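Let the Hand Watch the Cloth

I have been reading robot learning papers for long enough to get grumpy about cameras bolted to ceilings. They give you a lovely view of the table and a terrible view of the one thing that matters, the spot where fingers meet fabric. So the Wurness results, which came out in May, have made me very happy.

The idea is easy to explain. Put a small wide-angle camera on the hand itself, train the policy on what it sees during contact, and let the overhead view handle only the approach. The Wurness group trained on 1000 short grasps of shirts, towels and pillowcases, then tested on 34 garments the policy had never met. It needed a second try on 8 of them and gave up on 2. I would have been pleased with half that!

What I love is how much of the input is hardware. People in my field have a habit of cropping the robot out of its own camera, as though fingers were dirt on the lens. Wurness leaves them in. A finger pad against a hem tells you where the edge is, how the cloth bunches, and which way it is leaning – all in one picture.

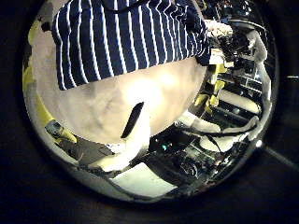 Hand-camera view of striped navy cloth against a beige finger pad, with more fingers and cabling to the right.

Yes, the lens bends everything. Straight stripes fan out like ribs. The older Cititz pipeline would have flattened that image before doing anything else, and for years I told students to do the same. Wurness trains on the curved picture directly, and in their comparison the flattened version did worse on thin hems. My guess is that stretching the rim smears the very detail you want.

I do have complaints. All the tests used one hand, and I'd like to see the Dambrauskienė towel set tried on a second one with different pads. The Cuvelier benchmark still scores only the final fold, so a policy that fumbles for a minute looks as good as one that grabs the corner cleanly. I would happily trade a few points of fold score for a number that counts regrasps.

Still, if you have a cloth project and a spare camera mount, try this before you collect another batch of overhead video. We start on ours next month, pillowcases first.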